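The Cap Shelf: a small gallery of caps and hats

Jindesero Hat and Cap Circle, Julevmont
Page last changed 4 May 2025

Welcome, and do put the kettle on before you start, as I have never managed to write a short page in my life and I'm not likely to begin with this one. I'm Inês Matos and I look after the cap shelf at the Jindesero circle, which began as one long plank above the radiator and has since spread along the wall and into the old map drawers. We have 300 pieces of headwear now, nearly all of it everyday stuff: school caps, sun hats, bobble hats, flat caps, and a great many baseball caps. Fine hats have museums to go to. The ordinary ones get left on trains, so I am very fond of them.

The gallery is for looking closely. A hat on a head is mostly somebody's face with a bit of colour on top, and a hat on a peg is mostly a silhouette, but put one down on a plain table and get near to it and you begin to see the weave, the stitching and the little bits of making that somebody sat at a machine and did. My mother was a machinist for years (collars and cuffs, mainly) and she could not pass a stall without turning things inside out. I have caught it from her, I'm afraid, and stallholders have learned to be patient with me.

A few words you'll meet on this page

I was told off, very kindly, for using these as if everyone knew them, so I'll set them down properly before we go any further.

The crown is the whole domed part that sits over the head. On most baseball caps it is made of panels, shaped a bit like the segments of an orange, sewn together so that the points meet at the top.

The button is the small round thing on the very top where all those points come together. It is usually covered in the same cloth as the crown, and it hides a join that would otherwise look rather a muddle. If you have ever bumped your head on a low shelf with a cap on, you will know exactly where the button is!

Eyelets are the small holes in the panels that let a bit of air through. The better ones are stitched all the way round in thread, the way you'd finish a buttonhole, and on some caps you'll find a metal ring in their place. I prefer the stitched kind. They wear in nicely with the cloth.

Twill is a weave with a faint slanting line to it, the same family as denim and a good many work trousers. It takes dye beautifully and folds without going limp, so you meet it over and over again in caps.

The sweatband is the strip inside, around the bottom of the crown, and it is the first part to look sorry for itself. I always check there first, and I have learned not to do it just before lunch.

How the shelf is arranged

People ask whether we go by age or by place, and the truth is that we go by colour. It started as a joke one wet November, when we had everything out on the floor anyway and somebody began making a rainbow, and by teatime it looked so cheerful that we couldn't bring ourselves to undo it. Every piece has a card with a number, and the cards are in a biscuit tin, and the tin is in the second map drawer. The numbers don't follow the colours in the least, so finding card 860 from hat 860 is easy and going the other way takes a good part of an afternoon. (We don't have that many hats, before anyone writes in. The numbers came with the cards, which were left over from a seed library, and it seemed a shame to waste them.)

The greens are the largest stretch, then the navy blues, then a great hump of beige that we have split up with yellow so it doesn't get people down. The reds are fewer than you would think. Red fades, for one thing, and goes a tired pink along the folds and the front edge of the peak, and a good strong one tends to be somebody's favourite and stays at home on its hook. I am always pleased when we can put a proper red out.

Two ways to care for a cap you're fond of

I promised I would put this on the page, having said it aloud to so many people. Fill the crown loosely with tissue or a rolled tea towel before you put a cap away for the winter, and don't stack anything on top. A cap that has been pressed flat in a drawer for months will come up again with a bit of steam and some gentle pulling about with the fingers, though a crease along a seam can be very stubborn. As for washing, a bowl of lukewarm water and a soft nail brush will do most of what's needed, and then let it dry over a basin turned upside down, well away from the radiator. Mr Dvořáček, who had the outfitter's on the corner before it was a phone shop, used a pudding bowl for the same job and swore by it, and I did try that too, but our pudding bowls are the wrong size for anyone over the age of six.

If the peak has cardboard in it, as some of the older ones do, please keep it out of the water altogether. Dab it with a damp cloth and leave it alone. I lost a lovely striped one that way and I still think about it.

The gallery: red

I have opened with a baseball cap, and a really bright one, the sort of red that makes everything near it look a bit pale. It's all very close up, and I hope you'll enjoy it as much as I did. Look for the fine twill texture running across the panels, which you would never notice from the other side of a room, and then for the way the fabric bunches up into a soft, rounded fold down the middle, with lines of stitching slanting across it. It bulges out almost like a tube, with a darker crease along one side.

My favourite bit is over on the smooth panel to the right of the fold, where there's one small eyelet, stitched in the same red thread as everything else and standing up just slightly from the cloth. It would have been quicker to leave such a thing plain, and it's so neatly done. My mother would have had her glasses on for that.

Red baseball cap on a white table, with the crown fabric gathered into a fold and a stitched eyelet on the panel beside it.

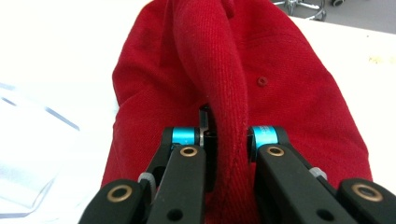 Coming to see the shelf

We are upstairs at the Skondik rooms in Julevmont, through the green door and up past the bicycles. There are nine steps and then a turn, and the handrail is on the left. Ring the lower bell if the stairs are a trouble and one of us will bring a drawer or two down to you – it's no bother, we do it often, and the light is better down there in any case.

You're welcome to handle most things, and to try on anything with a white ribbon on it. Please don't bring hats to give us without writing first, as the beige section is full.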